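4. Setting Up Your Claneck Dehumidifier

4.1 Choosing a spot

Stand the unit on a level floor with 15 inches of clear space on all sides. Behind the couch does not count as clear space, however tidy it looks.

1. Keep the unit upright for 2 hours before you plug it in. If it traveled on its side, leave it overnight.
2. Peel the blue tape off the bucket, the louver and the float. There are several pieces on the float. Find them all.
3. Slide the bucket in until it clicks. A bucket that is nearly in will light the FULL lamp, and the unit will sulk until you push harder.
4. Plug straight into a wall outlet.

CAUTION: Do not use an extension cord, including the good one.

4.2 First run

5. Press POWER. The fan starts at once and the compressor follows when it feels ready, usually within a few minutes. The clunk is normal.
6. Hold the drop button until the display shows the humidity you want. Most basements do well at 50. Setting it to 35 will not dry the room faster, but it will do wonders for your electric bill if you own the power company.

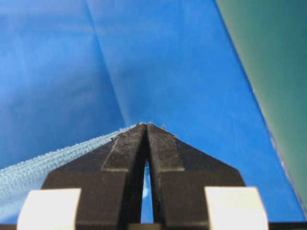

7. Close the windows. The Claneck can dry a basement but has made little progress with the outdoors.
8. Check the bucket the next morning. A damp room can fill it overnight the first week.

NOTE: The room will feel a little warmer. The unit gives off heat as it works and has no cooling mode, whatever your brother-in-law was told at the store.

4.3 Using the drain hose

Tired of carrying the bucket? Screw a garden hose onto the rear port and run it downhill to a floor drain. Downhill means the whole way. Water will not climb over a paint can to oblige you.

CAUTION: Unplug the unit before moving it, and empty the bucket first. A full one is heavy and holds a grudge on stairs.

Rinse the filter every 190 hours of running time, when the FILTER lamp comes on. Let it dry in the shade, then hold RESET until the lamp goes out.

Section 5 covers error codes.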